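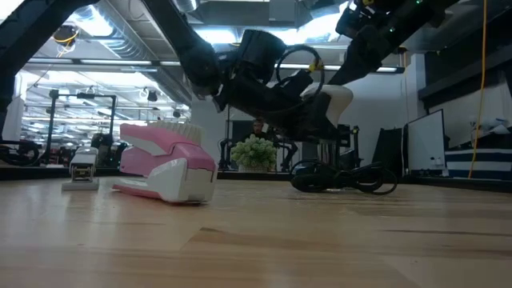

What Tondley remembers about its market: project report

Amna Gondal, Local History module

Why I picked the market

I've lived in Tondley all my life and I've walked past the covered market pretty much every day of it, usually on the way to something else. My gran used to buy her curtain fabric there and she can still tell you which stall, which aisle and how rude the man was. So when we were told to choose a place and collect memories of it, I didn't have to think very hard.

My question was a simple one: what do people remember about the market from before the roof was replaced, and do they agree with each other? (They don't. More on that later!)

How I did it

I wanted 30 people and I got them, although the last few took ages. I put a notice up in Hivano, the café by the east door, and the owner let me sit at the corner table on Tuesday mornings with a pot of tea and a sign with my name on it. Most of my interviews came from there. The rest were neighbours, my old piano teacher, and two people who rang me up after seeing the notice.

Everyone got the same three questions. What did you go there for? What did it smell like? Who do you remember? The smell one was Adelino Lobo's idea (he was doing the railway station for his project) and it was easily the best of the lot. People who had been giving me one-word answers suddenly went on for ten minutes about paraffin and wet dogs and oranges.

I recorded on my phone and typed everything up the same evening. I'd planned to do it all at the weekends, but after the first batch I could hardly tell the voices apart, so I changed that quickly.

What people said

Fish came up most, which surprised me as there's no fishmonger now. Next was Geagea, the bread stall, and people got quite emotional over that one. One lady told me she used to be sent for a loaf and always ate the end off on the way home, and that her mother just started asking for a loaf and a roll.

The disagreements were my favourite part. I have two completely different accounts of where the clock hung, both from people who were totally sure. I have a man who says the old roof leaked all winter and his own sister saying it never did. At first I tried to work out who was right, and I spent a whole afternoon in the library with the newspapers. Then I decided the arguments were worth keeping and put both versions side by side.

Making the booklet

The transcripts came to more than 70 pages, far too long for anyone to read, so I cut them down to the best bits and sorted them by stall. I folded the sheets at home and stapled them through the fold, and my first go had the pages in the wrong order. Do a blank dummy copy first and number it in pencil!

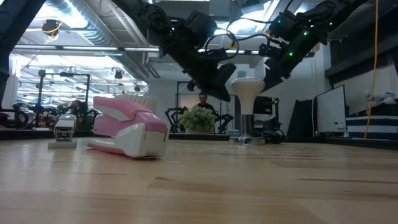
What I'd change

I'd talk to more stallholders. Nearly all my people were shoppers, and the one trader I did speak to, who ran Plorelen (buttons, zips, wool), told me things about rents and four o'clock starts that none of the others knew. I'd also start in the autumn. February is a miserable month to ask older people to come out to a café.

Copies are on the counter at Hivano and there's one in the school library. My gran has read hers and says I've got the curtain man's stall in the wrong aisle.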